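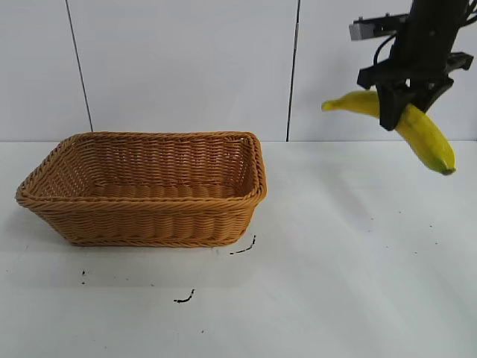

Deepak Kaushik wrote to me last week to object that a commissioned portrait series can never be candid, and that the people in the Jarnura ferry pictures had plainly put on their good shirts for the painter. I have considered his letter with care and I remain of a different view.

The series consists of 124 works on paper, completed over several winters by Margus Jankauskaitė and now held in two rooms at the Nambiar gallery. The commission asked for a record of the people who worked the river crossing before the bridge opened: deckhands, ticket sellers, the women who ran the tea counter. It did not ask for flattery, and I see little of it. The sitters look tired. Several look bored, and one deckhand has turned almost fully away — the best drawing in the first room, in my opinion, and hung too close to the door.

Mr Kaushik is correct on the matter of the shirts. A person who is told that an artist will call at ten o'clock will dress for the visit. I would suggest that the choice of shirt is part of the record. The ticket seller in number 118 wears a collar that has been turned and stitched again, and the artist has given it more attention than the face.

My own reservations concern the display. The labels are printed in pale grey on cream and were difficult to read in the afternoon light. The catalogue runs to 527 pages, many of them given over to letters between the artist and the ferry company, and it has no index. Visitors who wish to find a relative's portrait must ask at the desk.

The second room will be rehung in October, when the colour studies return from the framer. I intend to go again, and I have asked Mr Kaushik to come with me.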